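Plesdale Library Notes, 27 January 2021

Do reading challenges work?

Every winter the same offer arrives. Sign up, log your pages, collect a badge. Our branch had 209 children enrolled by November, and the final tally was 1,274 books. I would like to be impressed. My trouble is that a log measures what gets written in the log.

Ingeborg Nolte, who ran the children's desk for years, thinks I'm a grouch. She says a child who fibs about five books has at least handled five books. Maybe so. But my own nephew finished his sheet in one evening with a pen and a good memory for titles — and got the badge.

I put more faith in scuffed corners. A copy of The 13-Storey Treehouse with a worn top edge tells me more than any chart on the wall.
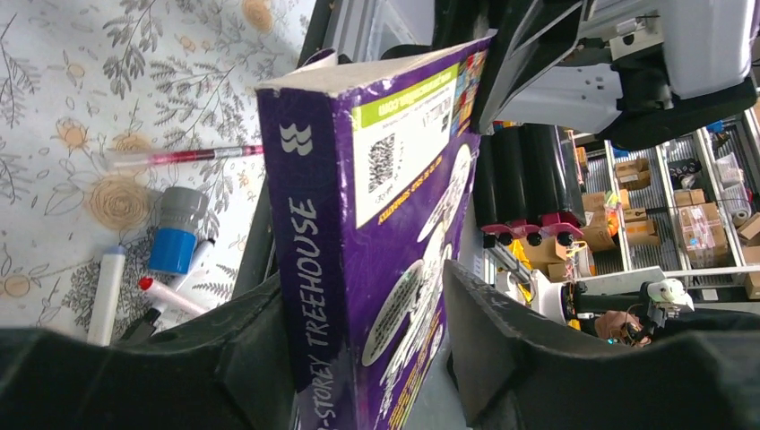
What we could try instead

Eftychia Panagiotou wants to drop the prizes and let children keep a book out for as long as they like. I doubt it will bring in 200 sign-ups. I'm willing to be wrong, and the Ternen branch has agreed to try it first.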